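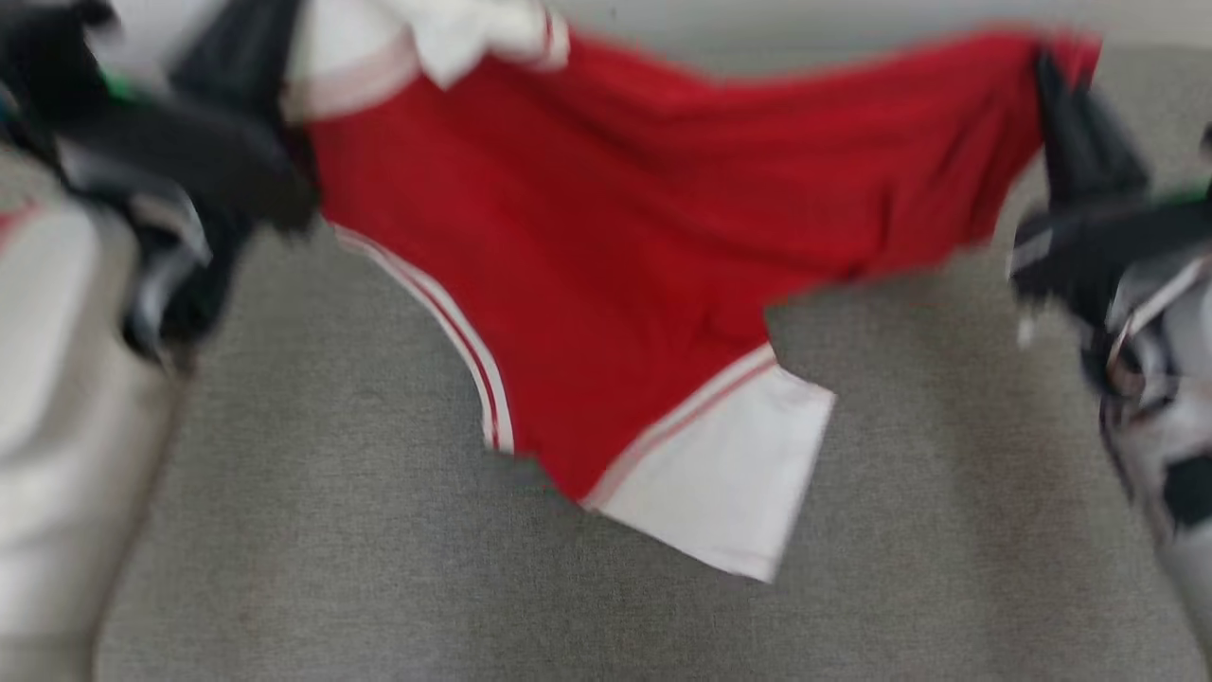
Reviews > Team kit > Basketball > Povard jersey and shorts set, red

We use cookies to remember your size and delivery settings. By continuing to browse you accept this. Manage cookies

Povard jersey and shorts set, red with white trim

Reviewed by Gemechu Habte

I order the kit for Plikisstead, a men's team that plays on Thursday nights and the odd weekend. Our old strip came from Villisance and lasted well, but they stopped doing red in the larger sizes, so in October we bought 15 of the Povard sets. I wash most of them myself and have now had a fair look at how they are made.

The colour is a strong red, slightly towards crimson. It is a shade deeper than our old strip, so the two can't be mixed on court without it showing. The trim is white with a thin red stripe running through it. I like the trim. It makes the kit look more expensive than it was, and it stays flat if you take a minute over it when the things come out of the machine.

The jersey has a slightly ribbed, mesh-like feel. It is light enough for a warm hall and hangs loose under the arms. The numbers are black with a white outline. I would have preferred plain white numbers on red, as black is harder for the scorer to pick out from the far end, but the outline helps and we haven't had any complaints from officials. After three months none of ours have peeled. I wash everything inside out at 30 and don't tumble dry.

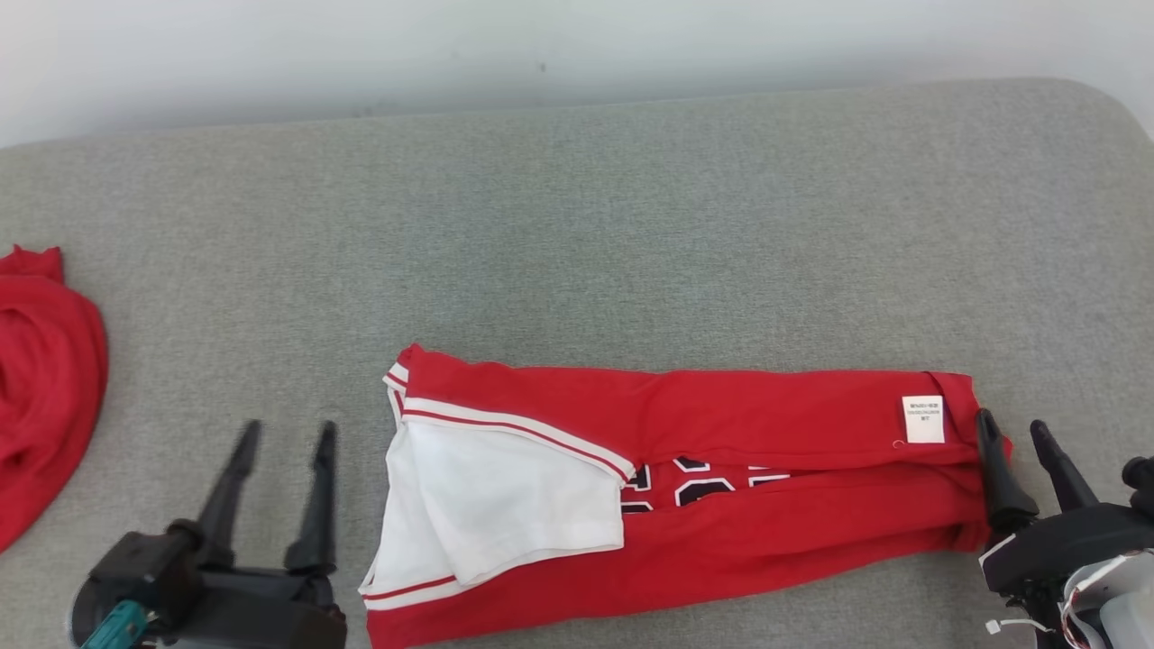
Folding takes a bit of practice. The fabric slides about on a smooth worktop and is much easier to manage on something padded or covered in cloth. I fold each jersey lengthwise into a long strip first, then bring the ends in. Folded the other way, a crease goes straight across the middle of the number and is still there when the player puts it on. I don't iron over the numbers, so any crease there tends to stay for the evening.

The care label is white with small black print, and it is too small. I had to take one to the window to read the washing instructions. It is also stitched in close to the edge, and two players have cut theirs out for scratching. If you do the same, unpick it with a seam ripper. One of ours was done with kitchen scissors and now has a nick in the cloth.

Sizing is generous in the jersey and true in the shorts. I am normally a large and could wear a medium top. Our tallest player wanted a longer short and went up one size, which made the waist loose on him, though the cord pulls it in well enough. There are no pockets.

Delivery was slower than promised. One set arrived with the wrong number and Yadav, the shop we ordered through, swapped it without any fuss, but it took another fortnight.

White is the weak point. Wash these with anything dark and the trim will go grey, and a new set should have its first wash alone or with other reds. One of our jerseys has a faint pink tinge along the hem from being left damp in a bag over a weekend. It hasn't come out.

Good: colour, weight, numbers have held
Less good: tiny label, slow delivery, trim marks easily

Four out of five. We will be ordering another three sets in the spring for new players, provided the red is still the same red.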